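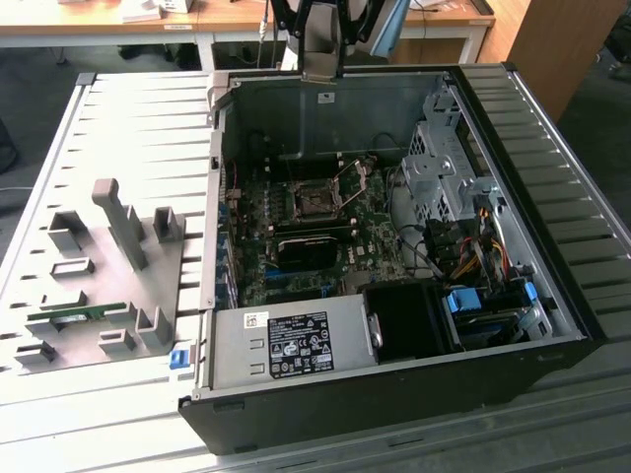
I have been reading regional bloc communiqués for long enough to have a folder of them, and the folder has taught me to skip straight to the verbs. "Welcomed" means nothing happened. "Took note of" means somebody objected. "Reaffirmed" means they said it last year too and you can go and look it up, which I did one wet evening in March when I should have been doing my tax.

What set me off this time was a talk at our local library by Bríd Kavanagh, who used to work as an interpreter at intergovernmental meetings. It was a good talk. She was funny about the food and careful about everything else. The subject was whether a shared parliament for a group of countries can mean much if it can't pass a law, and her answer was a cautious yes. Mine is still no, but I'll try to be fair to hers.

Her case goes something like this. A chamber that only advises still makes people turn up. Members from countries that barely trade with each other end up at the same table, they learn who to ring, and when a border dispute flares up there is somebody to ring. She said the corridor matters more than the chamber. I've heard that line about every assembly ever built, including our own council, and I notice it is always said by people who were allowed in the corridor.

Fadi Saliba, who was sitting in front of me, asked the question I wanted to ask: who pays? Most of these bodies run on assessed contributions from their members. Some members pay late, a few big payers carry the rest, and outside donors fill the gap for particular programs. Bríd didn't dodge it. She said an organisation that can't fund its own meetings will have trouble setting its own agenda, and that everybody in the building knows it. I thought that rather sank the corridor argument, but there was a lot of nodding.

Then the free movement question. It's the promise everyone likes: one passport, one labour market, no queue. Signing is the cheap bit. Ratifying takes years, because each government goes home and finds a ministry that hates the idea, and a protocol with not enough ratifications is a nicely bound wish. I asked whether she could name a deadline she'd seen met. She laughed and said she had seen several moved with great dignity.

Jintana Sriwong put the other side better than Bríd did, I think, over tea afterwards. Her view is that I'm measuring these bodies against a federation when I should be measuring them against nothing at all. Without the slow, dull meetings you'd have the same borders and the same grudges and no agreed wording to complain about. She also pointed out that I get very patient when the slow body is one I happen to like – the river catchment authority, for instance, which I have defended at parties. Fair hit.

I still don't buy it, or not all of it. "Better than nothing" is a standard that can't be failed, and I get suspicious of anything with a standard like that. If a body has a budget, a headquarters and a motto, then people who live under its flag are entitled to ask what changed in their week. Can you sell your tomatoes across the border without paying someone twice? Can your nursing certificate cross with you? Those have answers, and I'd trade 46 pages of communiqué for a single page that gave them country by country.

Bríd has lent me two books, one of which is enormous. I'm on chapter 8 and so far the author has welcomed a great many developments. Aisling Duggan wants the big one after me, so if you were at the library and were hoping to borrow it, you'll be waiting till at least winter.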